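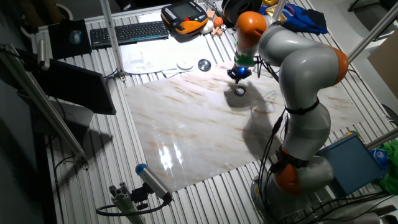 Page last changed: 11 July 2019

Akbridge Help Desk
Ticket 2392
Product: Stockdale household survey (web version)
Opened by: Rosario Tedesco
Status: Resolved, one follow-up open
Subject: Fathers' answers vanish from the "who does what" chart

Original report

Hi all! First, I love this survey. We run it with our discussion group on men, women and housework, and it starts better conversations than anything else we've tried (two couples stayed in the parking lot afterward going over their charts!). But something is off. When a dad fills in the "planning and remembering" page, his hours show up on his own summary and then drop to zero on the shared chart. Mom's hours are fine. I've got 12 households in the group and it happens in 7 of them.

You can imagine how this went over. One of the men had logged every dentist call and every permission slip, and the chart told a room full of people that he did nothing. He took it well. Another man did not, and said the whole thing was rigged from the start, and then I had a very different evening from the one I'd planned.

Browser is Firefox on a school laptop. I also tried Chrome at home. Same result.

Reply from support

Thank you, this is a great report! Could you send the group code, and tell us if the people affected picked a role at sign-up ("mother", "father", "other parent") or skipped that question?

Rosario Tedesco

Group code sent by email. I asked around last night and got answers from everybody. All the dads with zeros picked "father". The dads whose charts work skipped the question or picked "other parent". We also have a household with two mothers and theirs is perfect, both sets of hours there.

Does that help? It feels like it helps!

Support, internal note (made visible to customer)

It helps a lot. Steps tried on our side:

Made a new household with one "mother" and one "father". Entered 3 hours on the planning page for each. Shared chart shows 3 and 0. Reproduced on the first try.

Switched the second person to "other parent" without touching the hours. Chart shows 3 and 3.

Switched back to "father". Zero again. So the hours are stored and the chart is dropping them.

Cleared the cache, tried a different browser, tried a phone. No change.

Looked at the cooking, laundry and yard pages. All fine for every role. Only planning is affected.

Reply from support

Found it! The planning page was added last September and used the question set from Setard, an older time diary we took over. In that diary only mothers were asked about planning. Fathers got a page on car repairs and gutters. Our chart code still had a rule saying a father has no planning answers, so it put in a zero without looking.

I'll admit I read that rule out loud to the whole office. Somebody wrote a survey about how families divide up work and had already decided part of the answer. It has been removed, and the chart now reads whatever the person typed, whatever role they picked.

To see the fix, have each household open the shared chart and press Recalculate. You don't need to enter anything again. If you saved a PDF, please throw it out and make a new one.

Rosario Tedesco

It works!! I did mine first, then went through the rest of the group with them. Every zero is gone. The permission slip guy has a big tall bar now and has sent it to his sister.

What I really like is that we can talk about the real numbers. In most of our houses the moms still do more of the planning, and in a couple it's the other way around, and the man who called it rigged is coming back to argue about it with his own chart in his hand. I'm so happy about that. I would much rather have him in the room with numbers than at home mad at a bug.

One more thing while I have you - the Flemotness export (the spreadsheet one) still labels the planning column "Mother's planning". The hours in it are right, just the heading is old.

Reply from support

Good catch, and thank you for checking the export too. The heading comes from a separate file, so I've opened a follow-up and linked it to this ticket. Until it's changed you can rename the column by hand after you download. It won't break the totals.

Please tell your group we're sorry about the zeros, the permission slip man especially.

Rosario Tedesco

Told them! Renaming by hand is fine for now. You can close this one.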